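The Placement of the Dish Rack: Notes on a Small Kitchen Matter

4 min read

It is the considered position of this household that a dish rack should not live on the bench. The matter was first raised in September, when the kitchen was finished and the new white benchtop was found to be disappearing beneath a draining tray, a tea towel and whatever had been washed the evening before. After a period of trial, the rack was moved into the smaller bowl of the sink, and there it has remained.

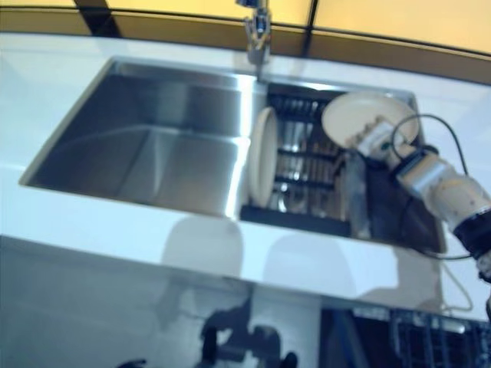 The principal benefit concerns water. A rack on the bench requires a tray, and a tray requires emptying, a duty that was routinely overlooked. With the rack seated in the sink, run-off goes directly to the drain. The larger bowl is kept clear for washing up and for filling the stockpot.

There are limitations, and readers considering a similar arrangement should be aware of them. Our rack takes 6 dinner plates comfortably. It will not accommodate the large Callico serving platter, which continues to be dried by hand. Glasses may be stood among the plates, although stemware is better kept out altogether.

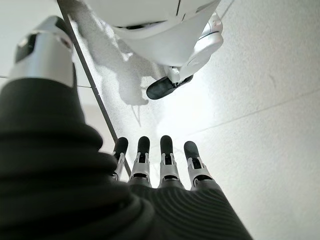
The pale speckled surface, close up.

With regard to loading, the following practice has been adopted. Plates are placed first, from the left, each lowered on its edge until it sits properly between the bars. Bowls follow, and cups come last. The rack is emptied before the evening meal - a rule observed on most days. 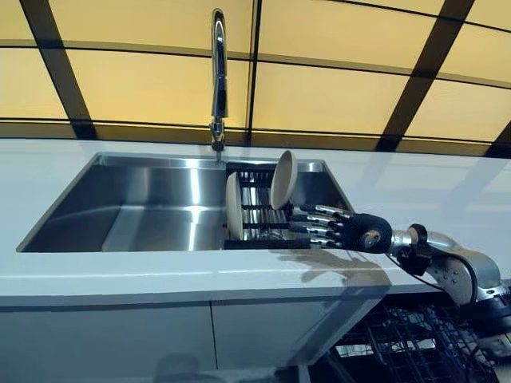

Posted by Elfriede Leitner | Kitchen & Household | 09/03/2021

Consideration was also given to the colour of the rack. A black finish was preferred, as it does not show tea stains and sits well with the dark lines of the splashback. A chrome model from Senov was inspected in the shop and declined on the grounds that it would require polishing, and the tap already demands enough of that.

Cleaning is carried out weekly. The rack is lifted out, scrubbed with bicarbonate of soda and an old toothbrush, and rinsed in the larger bowl. Particular attention should be paid to the corners of the steel, where residue collects.

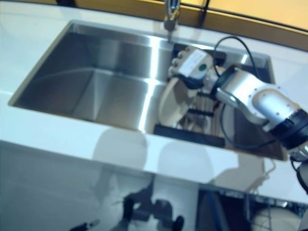
Edeltraud Ruchti holds that plates ought to be dried with a cloth and returned to the cupboard at once, and that a rack of any kind merely postpones the work. Her view has been noted. It was put to her that 5 minutes with a damp tea towel achieves very little, and the discussion was adjourned until after pudding.

A further post will address the drawer beneath the cooktop.

Comments

Marg_in_Ballarat
We did the same after our reno and I'd never go back. Do you find the bars mark the steel at all?

Elfriede Leitner
Thank you for your enquiry. Slight marking has been observed - it responds to a soft cloth and a little vinegar.

toowoombatim
What do you do with saucepans? Ours end up on the stove to dry.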